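Okay, I promised a few of you I'd write up how I do my desktop backgrounds, so settle in with a coffee, this may take a few posts.

First, the size. My monitor is 7 years old and I love it dearly, but if I put a small picture on it, everything goes mushy. So I always download the biggest version a site has, even when the file takes forever (and on my internet, it does take forever!).

My folder is up to 3,359 wallpapers now. I know. I KNOW. It started with sneakers, then it was mountains, then I had a whole winter of nothing but rainy windows, and somehow I never deleted a single one.

Last December I finally sat down and sorted them by color instead of by subject, and oh my goodness, what a difference. When I'm in a blue mood I just open the blue folder. There are 532 in there, so you can tell what kind of year I had, ha.

For the rotating, I use a little program called Rallent. It swaps the background every time I log in, and you can tell it to skip anything smaller than your screen. I tried Nokon before that and it was perfectly nice, but it kept stretching my tall pictures sideways and I couldn't find the setting to make it stop.

Somebody asked about sneaker wallpapers, my first love! My favorite set is still the Buschmann one, all side views on plain backgrounds. Plain is what you want if you keep a lot of icons on your desktop like I do. A busy picture and a busy desktop together will give you a headache by lunch.

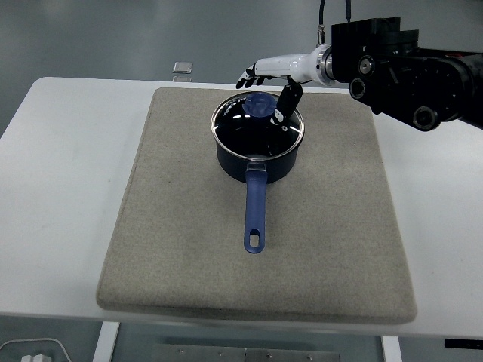
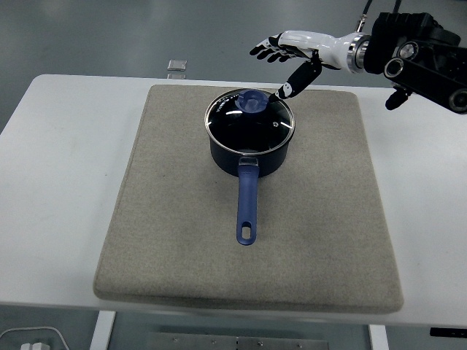

Navy blue pan, clear lid, pale pad.

Anyway, icons. I keep mine down the left side, so I look for pictures where whatever's interesting sits in the middle or over to the right. If it's on the wrong side you can flip it, just check there isn't any writing in it first. I had a Dretex running shoe up for weeks with the name backwards before my sister pointed it out!

Oh, and phones are a whole other story. A wide picture almost never works on a tall screen, so I crop those by hand and keep them in a separate folder. That one only has 400 in it, so I'm practically a minimalist over there.

If you've got a good plain green one, please send it my way, my green folder is looking pretty thin and spring is coming.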